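Notes pour l'exposé – version orateur, ne pas distribuer
Montrer la tâche au robot : à la main ou à distance ?
Créneau 14 h, après Iwona Kurek. Elle aura déjà parlé des modèles, donc NE PAS refaire l'intro sur l'apprentissage. Enchaîner direct.

Ouverture

Qui je suis, Dirkorau, deux phrases max. Dire bonjour à Carola Oltmanns si elle est dans la salle (c'est elle qui a monté le premier poste, la citer).
Question à la salle : qui a déjà piloté un bras à distance ? Mains levées. Qui a déjà tenu une pince à la main ? En général beaucoup moins.
Annoncer le plan à l'oral, pas de diapo pour ça.

Partie 1 – la téléopération

Ce qu'on faisait chez nous jusqu'en juillet. Poste Wunderlich, deux bras, un opérateur, casque ou écran au choix. Avantage évident : les données sortent directement dans l'espace du robot. Articulations, couples, tout. Ce que l'opérateur arrive à faire, le robot peut le refaire, par construction.
Inconvénients, aller vite :
lenteur – une prise simple prend beaucoup plus longtemps qu'à main nue
fatigue, surtout les épaules, on plafonnait à 40 démonstrations par séance et les dernières étaient mauvaises
pas de retour d'effort sur notre poste, donc on serre trop fort. Tout le monde serre trop fort
et le poste ne bouge pas. Un seul labo, une seule table, un seul éclairage
Raconter la semaine perdue à cause du décalage d'horloge entre les deux bras. Court !! La dernière fois j'y ai passé cinq minutes.

Partie 2 – la pince tenue à la main

Projet Poketier. Même géométrie de doigts que sur le bras, une caméra montée dessus, une poignée. On la prend et on fait le geste. Pas de robot dans la pièce.
Insister : la caméra voit la même chose à la collecte et à l'exécution. C'est le point central, s'ils ne retiennent qu'une phrase c'est celle là.
Passer à la diapo, laisser le temps de regarder avant de parler.

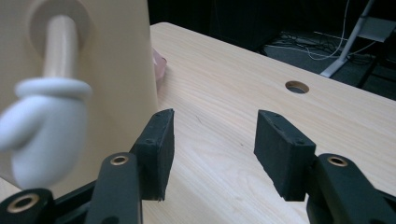

Vue depuis la pince portée, doigts ouverts au-dessus de la table.

À dire sur la diapo :
les deux doigts restent dans le champ, en bas au centre. L'ouverture, on peut la lire à l'image, pas besoin de codeur pour une première version
regarder le coin bas du doigt droit, la surface est usée. Un modèle qui apprend sur des doigts neufs et qu'on déploie sur des doigts comme ça, il faut le tester, pas le supposer
le gant blanc au bout de sa tige, à gauche : flou, tellement il est proche. Question classique de la salle sur les objets très près de l'optique, la voilà. Répondre qu'on garde ces images
le petit objet rose derrière le panneau beige, on n'en voit qu'un bout. Un humain penche la tête. La pince, elle, n'a que son point de vue, il faut donc apprendre à l'opérateur à bouger le POIGNET pour voir
fond sombre, table claire. Varier l'éclairage dès le début

Transition : « d'accord, mais est-ce que ça passe sur le robot ? »

Partie 3 – ce qu'on a mesuré

Donner les chiffres lentement, ils sont notés par les gens.
2 000 démonstrations à la pince, contre 545 en téléopération, sur la même tâche de rangement. Préciser que les durées de collecte ne sont pas comparables, on n'avait pas le même nombre d'opérateurs. Quelqu'un va le relever de toute façon, autant le dire avant.
Environ 200 rejetées côté pince. Causes, dans l'ordre : perte de suivi de la trajectoire quand on passe trop près d'une surface unie, gestes trop rapides pour le bras, et poses que le bras ne peut tout simplement pas atteindre. La troisième on l'avait sous estimée. L'humain passe le coude n'importe où, le robot non.
Notre filtre : on rejoue chaque trajectoire en simulation avec la cinématique du bras, et si une articulation sort de ses limites, poubelle. Bête mais suffisant.
Ne pas donner de taux de réussite, Clisine n'a pas fini de relire les essais. Si on insiste : « dans l'article ».

Partie 4 – mélanger les deux

Ma position actuelle, la présenter comme une opinion. Pince pour le volume et la variété des lieux. Téléopération pour les cas de contact (insertion, vissage, tout ce qui coince) et pour les reprises après échec, où il faut voir l'erreur du robot et pas celle d'un humain.
Consignes qu'on donne aux opérateurs, lire la liste telle quelle :
commencer chaque geste pince ouverte, à l'arrêt, une seconde
aller moins vite que ce qui semble naturel
ne pas lâcher l'objet de haut
l'autre main hors champ
si on rate, on continue et on rattrape, on ne coupe pas
Le dernier point surprend toujours. Les ratés rattrapés nous ont servi plus que les gestes propres. Carola n'est pas d'accord, d'ailleurs, la laisser répondre si elle veut.

Questions probables

Calibration entre deux pinces ? Oui, à chaque changement de doigts. Mire imprimée, ça se fait vite.
Deux mains ? En cours, le problème c'est la position relative. Pas promettre de date.
Force ? Rien pour l'instant sur la version portée. Dire que c'est un vrai manque.
Combien de temps pour former quelqu'un ? Une matinée à la pince, plusieurs jours au poste.
Données publiques ? Renvoyer vers Clisine, pas à moi de répondre.

Penser à : adaptateur vidéo, eau, vérifer que le micro-cravate marche AVANT. Si retard, sauter la partie 4 sauf la liste de consignes.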